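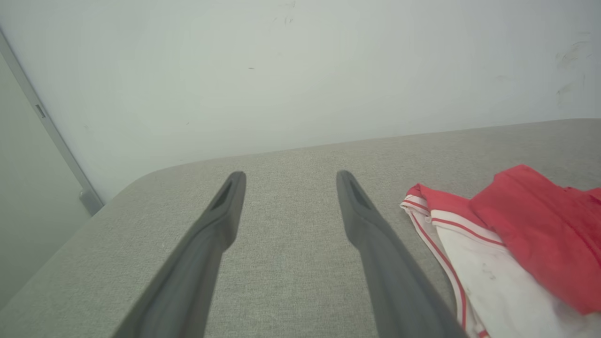
The Fultell community laundry room will close for repainting in August and reopen on a Saturday, the building office announced this week. The work covers the folding area, where the off-white wall has picked up gray scuff marks above the table. The table itself stays, with its speckled light-gray fabric top and rounded corner. Clothes left on it, like the crumpled red-and-white garment there now, will be moved to the lost and found shelf by the Ternow Street door.

Residents can use the machines at the Skurnier building, two blocks east, until 8 p.m. while the room is closed. The office set aside $689 for paint and supplies. Items not claimed by the reopening will be donated. Questions can be left at the front desk, extension 261.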